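Club teas and the scoring app — who pays when the away side doesn't turn up?

Posted in Village & League Cricket by bolger_end

We play in a small Thursday evening league and I've been landed with the fixtures. In August, Morkmont cried off at ten past five for a six o'clock start. By then our tea was made, the umpire was halfway round the ring road and I had personally mown the outfield, in the sense that I had watched it being mown.

The league handbook says the offending side "shall bear reasonable costs". It doesn't say what those are. Our tea bill alone was £50, and there's the umpire's fee on top. 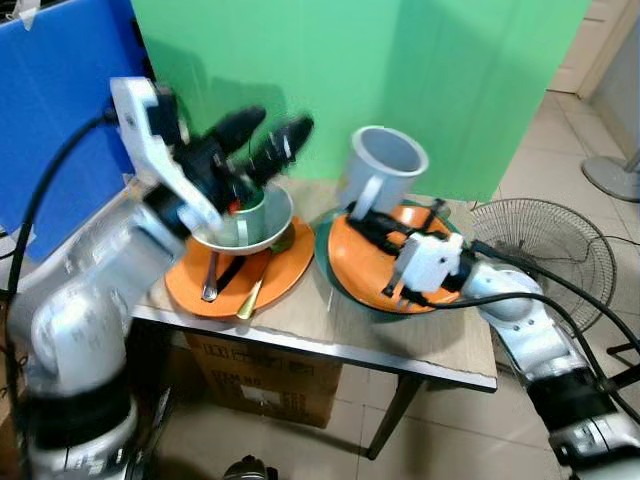
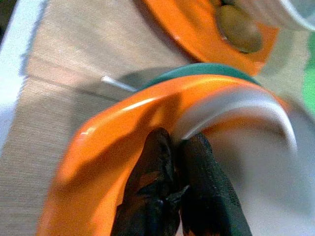 Can we claim for the tea as well as the umpire, and do we get the points for a match that never started?

Morkmont say it was a "mutual postponement", on the grounds that I replied "ok" to their message. I meant ok as in I have read this. Their captain has since offered us a return fixture and a bag of used balls.

Horacio Orellana

You can usually claim for both, provided the money was spent before they told you and you can show what it went on. Send the receipt and the umpire's name to the fixtures secretary, copy in their captain, and ask for the lot in one go. Leagues get tetchy when a claim arrives in instalments.

Points are a separate matter. Most evening leagues have a cut-off for calling a game off, often noon on the day or the night before. If yours has one and they missed it, it's a concession and you take the win points, though probably no bonus points for batting or bowling. Look in the playing conditions as well as the handbook. In our league the two were written in different decades and are barely on speaking terms.

Your "ok" is a nuisance but I wouldn't lose sleep over it. A postponement needs a new date agreed by both sides. If there wasn't one in the messages, they conceded. Screenshot everything now, including the time it was sent, and don't accept the return fixture until the claim has been dealt with or they'll say that was the new date all along.

I'd leave the mowing out. You'd have cut it anyway.

nerkov2ndXI

Had this with a side 3 years ago. We got the points and never saw a penny. Did you eat the tea? If you ate it they'll say you had the benefit of it. We ate ours.

Miteck

What are the used balls like? We're paying silly money for new ones and an old one is fine for nets if it still has a seam. I'd take the bag AND the points.

Also worth checking whether your club is up to date with its own league subs before you start writing letters. We weren't, and the reply we got dealt mostly with that.

bolger_end

Thanks all. Cut-off is noon, it was in the playing conditions under "Light". Claim has gone in for tea and umpire. We did eat the tea, yes. The balls have no seam to speak of.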